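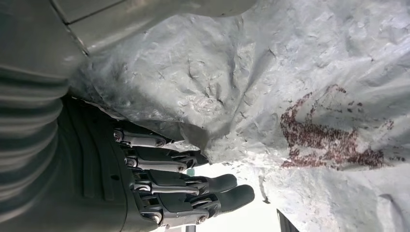

Handling bags and film: tips from the club bench

Shares 62 | Comments 7

Thin crumpled plastic is the hardest thing we give the hand. Blocks and cups hold still and keep their shape. A bag moves when you breathe on it. These are the notes our team at Grerbridge keeps taped inside the cupboard door, typed up for the new students who start in October. Most of them apply to any hand with separate fingers.

Before you start

Trim your nails or wear thin gloves when you lay out the sheet. One small tear and the fingers will find it every time.

Wipe the fingertips with a damp cloth and let them dry. Dust from the workshop side of the room is enough to make plastic slide.

Check the pivots for play with the power off. Wiggle each finger sideways. If one is sloppy, tighten the screw a quarter turn and check again. Don't use thread glue on these – we lost an evening at the Mirani regional to a stuck one.

Laying out the plastic

Crumple it first, then open it halfway. Flat film clings to the table and there is no edge to get under. A few raised folds give the fingers somewhere to go.

Bags with printing on them are easier than plain ones. Put the printed side up and the vision students will thank you. Clear film under a bright lamp washes out to white, so turn the lamp to the wall or hang a dish towel over part of it.

Keep a stack of used bags in a shoebox. Throw one out after 6 runs or so, when it goes soft.

Going in

Come in low with the fingers together and slide under the edge. Coming straight down from above pushes the bag flat and you have to start over.

Move at half speed for the last two inches. Close slowly. If the plastic bunches against the knuckles, back out the way you came and don't lift.

Watch the joints. Film gets drawn into the gaps between the links, and pulling on it makes it worse. Stop, cut the power, open the finger by hand and ease the plastic out with a wooden toothpick. No tweezers, they scratch the covers.

The wrist camera often sees only plastic at this point. Have a second person stand to the side and call out what the fingertips are doing.

Cleaning up

Sticky residue from labels comes off with a little cooking oil on a paper towel, then dish soap on another. Keep both away from the pivots.

Brush out the sleeve folds with an old soft toothbrush once a week. Crumbs get in there. Lăcrămioara Pascu found a whole sunflower seed in ours before the Ostow meet.

Write the run in the log before you put anything away – which bag, which lamp, which finger slipped. Nearly 2 pages went missing last season and we had to redo the tests for Poltitport from scratch.

Last updated April 30, 2019

7 comments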